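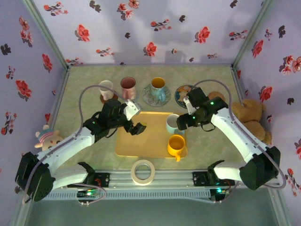
HOME 101: Everyday Rooms and What We Claim About Them
Handout for Unit 4 – Small spaces, patterned walls, and the tray

Read before the April session. Bring a pencil and the worksheet from last time.

1. The claim about pattern

Decorating guides keep repeating that a patterned wallpaper makes a small space feel smaller. The Stovard booklet in your packet says so on its first page and gives no source. Ask what was compared with what. A lavender paper with scattered red blossoms is a different thing from a dark stripe, yet the booklet treats both as "busy." Large flowers set well apart leave a lot of plain ground between them, and the plain ground may matter more than the flowers.

I am not saying the claim is false. I have not seen it tested in a way I would trust. The Eltgate survey had 424 replies, but people were asked whether they liked a room, and the answers were then written up as if they had been asked how big it was. Liking and size are separate questions. Mark the paragraph where the switch happens.

2. The floor color

A pale floor is supposed to "open up" a space. Again, compared with what? Put a greenish-beige mat under lavender walls and you have changed the contrast as well as the brightness. If someone then says the space feels larger, you can't tell which change did it. Try one change at a time.

3. The tray

Trays get a lot of praise in home organizing. The usual line is that things on a tray look tidy and the same things off it look like clutter. Maybe so. A yellow tray with a mint-and-white cup on it does draw the eye to one place. Whether the table is any tidier depends on what you mean by tidy:

Fewer things in view
The same things, closer together
Things that can be moved in one trip

Most writers slide from the second meaning to the first without saying so. The Chuang reading is better than most on this, though its last section gets carried away and recommends a tray for nearly every surface in the house.

4. Soft objects

A teddy bear in a small space is usually filed under "personal touches." I find that label close to useless – it covers anything the writer can't think of a job for. Say what the object is and where it is, then stop.

Worksheet, due at the next session

Choose one small space you can get to easily. Write up to 500 words on a single piece of decorating advice and whether your space supports it. Use plain color names. "Calming" is not a color.

Skerimbridge reading: page 18 only. Skip the chart, the axes are not labeled.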